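Grakuvance Releases Lomer 2, a Friendlier Way to Test Software Under Heavy Traffic

Grakuvance, the maker of testing tools for small and mid-sized software teams, is very happy to share that Lomer 2 is ready for download. Lomer lets a team send pretend visitors to a website or service and watch how it holds up, and the new version is the biggest step we have taken with it since the first one left our hands.

Anyone who has sat up late before a busy shopping season, wondering whether the checkout page would cope, knows the feeling that got Lomer started. Load testing has a reputation for being fussy work, full of long setup files and reports that only the person who ran the test can read. We wanted something a developer could pick up after lunch and get a useful answer from before going home, and with this release we think we have come a good deal closer.

The most visible change is the new recorder. You click through your own application the way a customer would, and Lomer writes down each request as it goes, then turns the whole visit into a script you can edit in plain text. Login tokens and session values, which used to have to be traced and replaced by hand, are now picked up on their own in most cases (and when Lomer isn't sure about one, it flags the line and asks).

"I have spent more evenings than I care to remember hunting for one expired token in a very long script," said Shota Nagano, lead engineer for Lomer. "So that was the first thing on my list, and I'm afraid I was rather stubborn about it. The team was patient with me, and I think the people who use the recorder will be glad they were."

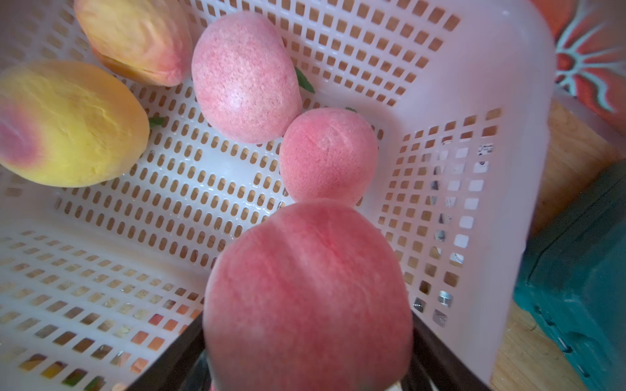 Lomer 2 also brings a redrawn results page, with response times, errors and server memory lined up on the same clock, so that a slow spell at 3:10 in the afternoon can be matched with whatever the database was doing at 3:10. Reports can be saved as a single file and opened in any browser. The standard license covers up to 200 simulated users from one machine, and larger tests can be spread over several machines with the Gestness add-on, which has been updated to match.

During the preview period, 22 teams ran the new version against their own systems and sent us 1,367 comments, bug reports and wishes. We read every one of them, and a good many of the small comforts in this release, from the pause button to the larger type in the error list, began as a note from somebody in that group.

One of those teams was at Kyriakidis, which builds booking software for ferry lines and small hotels. "We had put off proper load testing for years," said Myrto Kokkinos, who looks after quality there. "Our first script was running the same morning, and by the end of the week the support staff were reading the reports too, and asking very good questions about them."

Lomer 2 runs on Linux, Windows and macOS. Scripts from the first version open without changes, though we suggest keeping a copy of the originals until you have run each one through once. Current customers can upgrade at no charge through the end of November, using the license key they already have. A free trial, along with a set of practice exercises and a sample web store to test against, is available from the downloads section of the Grakuvance website.

About Grakuvance

Grakuvance makes load testing and monitoring tools for software teams, including Lomer and Gestness. Questions from the press and from customers are equally welcome through the contact form on our website.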